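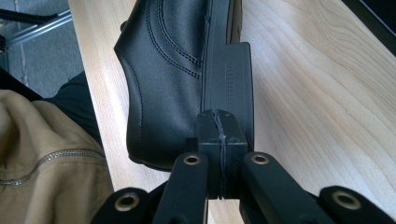
Black leather shoe, chunky rubber sole.

Truvine – the Thân reissue, has anyone had time to sit with it yet?
Albums and Reissues > Folk, Drone and Thereabouts

organ_loft_annie wrote:
Evening all, and apologies in advance because I can feel this is going to be a long one. My copy of the new Thân came this morning and I've had it on three times through, once while cooking, once properly on the settee with the lights down, and once more just for side two because I couldn't leave it alone. For anyone who missed it first time round, this is the second Truvine album, the one with the harmonium and the two voices, and Kadex have put it back out with a new mix on one disc and the old mix on the other.

I think the new mix is lovely. There, I've said it. The voices have come forward and you can hear the breath before each line in the opening song, and that long held chord at the end of side one has a sort of grain to it that I never noticed on my old copy (which has been played to bits, mind you, so perhaps that isn't a fair fight). The low notes on the harmonium used to blur into one another and now you can follow the left hand all the way along.

What does everyone else think? I'd especially love to hear from anybody who came to it fresh.

tinplate wrote:
Lovely write-up, Annie, and I'm glad you're enjoying it, but I'm afraid I'm going to be the grump of the thread. I put the new mix on with such high hopes and by the third song I'd gone back to the old one. For me the blur was the record! It sounded like two people at the far end of a chapel who didn't know you'd come in. Now they're sat on the end of the bed singing at you. Very nicely, but still.

I also miss the room. On the old mix there's a door that goes, very faintly, in the second verse of the ferry song, and I've always been fond of it. Gone now, as far as I can make out, and I did turn it right up.

mossandwire wrote:
The door is still there! It's over on the left and much quieter. Try it on headphones, just after the word "harbour". I had to go back a few times, and my other half asked me why I kept playing the same ten seconds of somebody singing about a boat.

I'm with Annie on the mix, mostly. The first song is much better for it. Where I do have a grumble is the running order. They've moved the short instrumental from the middle of side two to the very end, and it doesn't work there at all. It used to let you catch your breath between the two big ballads. Now you get both ballads one after the other, which is a lot of sorrow for one sitting, and then a jolly little tune tacked on like an afterthought.

tinplate wrote:
I've just tried it and you're quite right, there's the door. I take that part back. I don't take back the rest.

And yes, agreed on the running order, a very odd thing to meddle with.

lowtide_dj wrote:
Can I ask a daft question from somebody who came to it fresh, seeing as Annie invited us? I'd never heard a note of Truvine until last month. A friend played me the ferry song in the car and I ordered the reissue when I got home. I've only listened to the new mix so far and I think it's one of the most beautiful things I've heard in years. But I don't know how to say the title and I don't like to ask in the shop. Is it "than" as in "more than"?

organ_loft_annie wrote:
Not daft at all, and welcome! I've said it three different ways over the years and been corrected on all of them, so I'm the last person to teach you. I do know it's a Vietnamese word, and the sleeve notes say one of the two singers took it from a song her grandmother used to sing. If anyone here speaks the language and can put us right, please do, I'd be very grateful.

Do try the old mix as well, when you've a quiet evening. I may prefer the new one but I wouldn't want anybody to miss the other.

pedalnotes wrote:
Hello, lurker here for ages and not much of a poster, but I do have a bit to add about the pressing. The first edition was 590 copies, sold mostly at gigs and by post, and that's why the prices went so silly. Kadex have done 2,000 this time. So please, nobody pay daft money to a reseller, there are plenty to go round and my local shop had a small heap of them next to the till.

On the mix, I think it depends a great deal on what you play it through. On my big old speakers in the front room the new one is wonderful and the old one is a bit of a fog. On the little kitchen player it's the other way about, and the new one sounds rather thin and pushy. I wonder if tinplate and Annie are both right and simply own different speakers?

tinplate wrote:
That's very diplomatic of you, pedalnotes, and I do listen mostly in the kitchen, so you may have caught me out. I'll take it round to my brother's, who has the proper stuff, and report back. I'm expecting to be just as grumpy in his house as in mine.

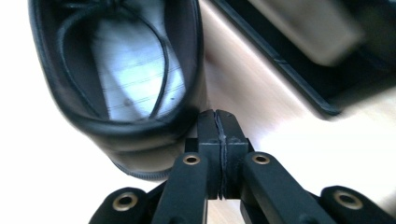 Posted by harbourlight_sal | Drakelport | 9.20 pm

Oh, what a nice thread to come home to! I hope you don't mind me barging in, but I was at the Drakelport show in February when they played Thân from start to finish, and I think it has some bearing on all this.

It was in the old Methodist hall up behind the bus station, 157 of us on those stacking chairs that pinch the backs of your legs, and they played with hardly any amplification. I was in the fourth row. My feeling, for what it's worth, is that the new mix is much closer to how they sound when you're near the front, and the old mix is how they sound from the back by the tea urn (I know this because I went back for a cup of tea in the interval and was still queueing when they started again). So it may come down to where you like to sit!

They played the instrumental in its old place, by the way, between the two ballads, and you could feel everybody's shoulders come down. So I'm with mossandwire there. I can't imagine why it was moved.

One more thing, and then I'll stop. In the ferry song they sang an extra verse that isn't on either mix. I scribbled down what I could on the back of my ticket but I can only read half of it now, something about lamps on the slipway and a coat left on a hook. Does anybody know if it was ever recorded?

mossandwire wrote:
Sal, I'm green with envy. I couldn't get the time off and I've been cross about it ever since.

I've never heard of an extra verse. I've got the early cassette with the demo of the ferry song on it, and that one's a verse shorter if anything, with a lot of humming where the last verse ought to be. I'll dig it out at the weekend and check, it's in a box with all my other tapes and heaven knows what state they're in.

pedalnotes wrote:
I've a feeling they did the extra verse on a radio session, years back, though I could easily be muddling it with another song. There's certainly a line about a coat somewhere. I'll ask on the mailing list.

I do disagree with you both about the instrumental, though! I like it at the end. After two ballads that heavy I'm glad of something to see me to the door, and putting it there lets the second ballad start straight out of the silence of the first. It gave me goosebumps, and I've known those songs for years.

tinplate wrote:
Right, back from my brother's. We played side one both ways, and then he made me leave the room while he swapped them over so I wouldn't know which was which. I preferred the new one for the opening song. I preferred the old one for everything else, and so did he, and he doesn't even like harmoniums. The held chord at the end of the side is far better in the old mix, Annie, I'm sorry, it comes up through the floor.

I'll give the new mix this much, the words are clearer. I'd been singing "a basket of rain" for years and it's "a passage of rain".

organ_loft_annie wrote:
No! I've always had it as "basket" too, and I shall be carrying on with it, I think it's the better line.

Thank you for going to all that trouble, and please thank your brother. I shan't budge on the chord but I'm going to put the old mix on tomorrow evening and give it a fair hearing. Sal, if you can make out any more of that verse do post it, however patchy.

lowtide_dj wrote:
Old mix tried tonight, as instructed. I like them both and I can't choose, sorry! I did find the door, though.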